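About Mudgway Linen and Party Hire

Mudgway Linen and Party Hire supplies tablecloths, napkins, crockery and folding furniture for functions across the Wallville district. We started in a rented shed behind the Zaklow saleyards with 500 white napkins and a second-hand ironer. The ironer has since been replaced. Most of the first napkins became cleaning rags years ago.

Today we carry 612 tablecloths in plain and printed ranges, along with seating for up to 2,000 guests. The bulk of our work is weddings, school fetes and club dinners, and we also look after a number of aged care homes on a weekly linen run.
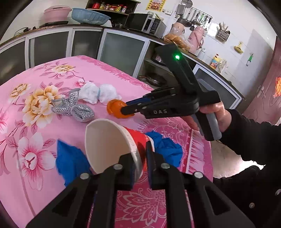 All laundering is done on our own premises at Skelik Road. Cloths are sorted by colour, treated for stains and pressed before they go back on the shelf. Wax and red wine are included in the hire price – burns and tears are charged at replacement cost.

Delivery is free within Wallville and Zaklow. For addresses further out we quote by the kilometre, and customers with a ute or trailer are welcome to collect. Orders should be confirmed 7 days ahead, or earlier for long weekends and the April school holidays.

The showroom is open weekdays and Saturday mornings. Fabric swatches can be borrowed overnight on a small deposit.

Price list last updated 3/17/18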